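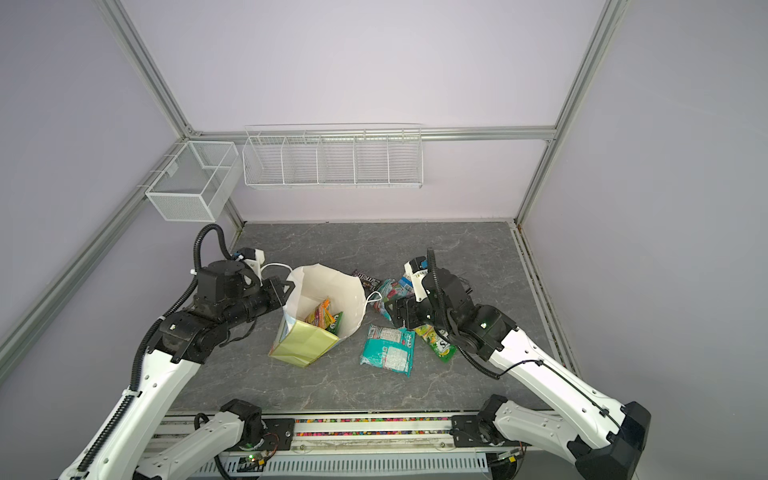 Our project set out to answer how a paper gift bag should be packed with snacks so that the person who gets it doesn't find a heap of wrappers at the bottom. Renon College hands out 700 welcome bags every September, and last year's went out looking like something had sat on them. We were given one term, a budget that covered snacks and very little else, and a white paper bag with thin rope handles, the kind you get from a shop that would like you to feel you spent more. The layout we call "back row first" starts with one packet standing up toward the back, as the orange and yellow one does, and then the green and white one leans in front of it. It took us three weeks to arrive at this. We are told that grandmothers know it already.

September
By the Kvam Group, second-year project report
Reading time: 3 minutes

What we tried

We tested three ways to fill a bag. The first was the drop, where you hold a packet over the opening and let go. This is how the bags were packed last year. It is fast, and everything lands at an angle of its own choosing.

The second was the flat stack, with packets lying on top of each other. It looks very tidy from above. Carry it across the parking lot at Hulavstead Hall, though, and the stack slides to one side and takes the bag with it. Puffed packets are mostly air and have no interest in staying put.

The third was back row first. Each packet stands on its bottom seam, tallest at the back, and the shorter ones lean forward of it so that their printed sides can be read from the front.

Opening the bag

We had not planned to write a section on this. The bag arrives folded, and the rim wants to close again while you are reaching in. Our early times were terrible and most of the lost time was spent fighting paper. What helped was holding one upper corner of the rim the whole time a packet was going in. The rope handles need to be outside the bag before you begin. If one falls in, it hooks under the first packet and comes up later with a cracker attached to it.

Results

We packed 16 bags each way, walked them around the building and then took them apart to look at the damage. The drop gave us crushed corners in 11 bags. The flat stack gave us five. Back row first gave us two, and one of those was sat on by a member of this group, who has asked for it to be left in.

Back row first is also the slowest. For 700 bags that means a long afternoon. If the college ever goes to 1,000 we would suggest two afternoons and better chairs.

What went wrong

We bought too many of one flavor. Also, our plan for a Cloker tray, a folded cardboard insert to keep packets upright, used more cardboard than the bag had paper. We made one. It worked fine and weighed more than the snacks.

Next year's group should try a heavier item such as a juice box, and should decide early whether it goes in before or after the back row. We argued about that until the deadline and have no data.

Comments (3)

snackdrawer: I got one of last year's bags. Can confirm about the heap.

packing_it_in: We do 3,000 of these at work every winter. Juice box goes in first, flat against the bottom. Argument over.

hulavstead2ndyear: is the cloker tray still around? asking for our group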